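Kudeck Card and Envelope Kit — Set-Up Guide
Section 4: Sorting and Folding the Paper Pieces

14 Shares 3 Comments

This section covers the paper pieces only. If you have not yet checked the contents of the box against the packing sheet, go back to Section 2 and do that first. The Mabula storage tray is covered in Section 5.

Before you start

Work on a hard, flat surface that is larger than the pieces laid side by side. A smooth floor is fine. Wipe it down and let it dry completely. Colored paper picks up dust and grease quickly, and marks on the cream pieces are hard to remove.

Wash and dry your hands. Do not use hand lotion until you are finished.

CAUTION: Keep drinks, ink pads, and glue away from the work surface until Section 6.

4.1 Laying out the pieces

1. Take the paper pieces out of the sleeve and put them down in one small pile.

2. Put anything that is not paper to one side. You will not need it for this section.

3. Slide the red paper out from the pile first. Hold it flat and pull it sideways. If you lift it by a corner, the corner may bend.

4. Spread the remaining pieces so that no piece is fully hidden by another. 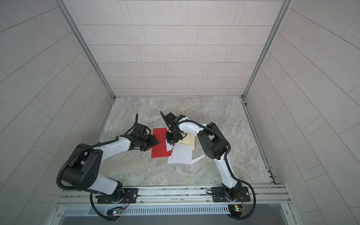 Fig. 4-1. Red sheet and white sheet in the pile, before sorting.

5. Separate the pieces by color.

6. Look over both sides of each piece. Set aside any with a torn edge. Light specks will not affect folding.

NOTE: Sulau refill packs are cut from heavier stock, 400 g per square meter. They go through the same steps but need more pressure at the fold.

4.2 Opening and checking the fold

The cream card should have one straight fold. It needs to be sharp enough for the two panels to stay at an angle when the card is stood up.

1. Lay the card flat and closed, with the fold toward you.

2. Press along the fold with the side of your thumb or with a bone folder, working from the middle out to each end. On heavier stock, go over it a second time.

3. Open the card partway.

4. Hold the card near the bottom, close to the fold, with one finger on each panel. Do not squeeze hard — a tight grip can leave a crease across the panel.

5. Stand it up and look down the fold from above. It should run straight from bottom to top.
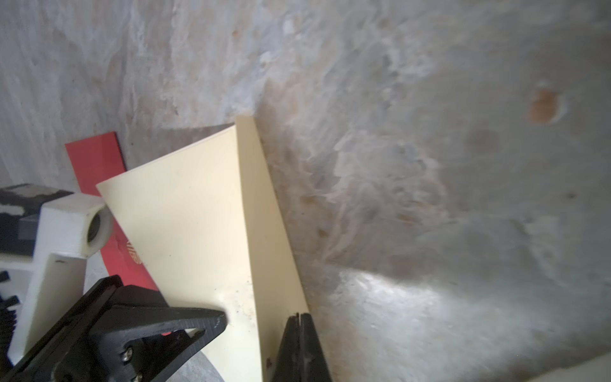
Fig. 4-2. Cream card held upright at the bottom, fold vertical.

If the fold wanders, close the card, line up the corners, and press again from the middle. A card that has been refolded more than twice should be kept for practice.

CAUTION: Card edges can cut skin. Do not run a finger along an open edge.

4.3 Placing the envelopes

1. Lay the red envelope down with the gold emblem showing.

2. Set the cream envelope directly to the right of the red one. They do not have to be perfectly square to each other at this stage.

3. Leave enough room to pick up either one without dragging the other.
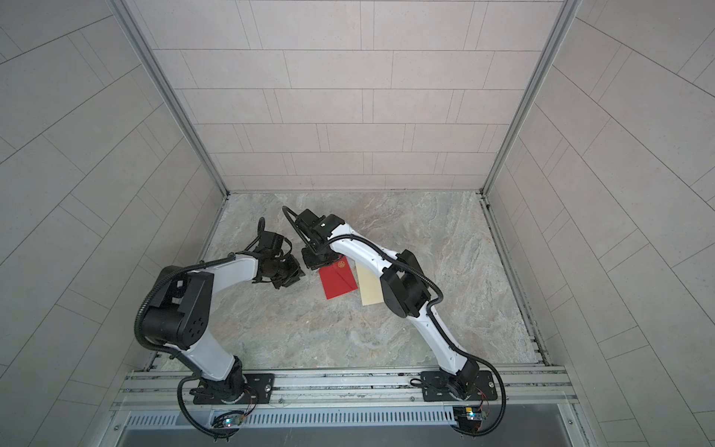

4. Pick up one envelope at a time, holding it by the two long sides. Keep your fingers off the emblem.

5. Place each envelope in the tray, red first. If the tray is not ready, leave them flat and cover them with a clean sheet of paper.

NOTE: Do not stack more than 13 envelopes in one slot. The lower ones may take on the shape of whatever is above them.

4.4 Storing leftover pieces

Return unused pieces to the sleeve, flat and sorted by color. Store the sleeve lying down in a dry place out of direct sun. Red paper fades faster than cream, so put it at the bottom.

Replacement envelopes are listed under part number 525 in the Cloltalell parts list at the back of this guide.

Continue to Section 5, Assembling the Tray.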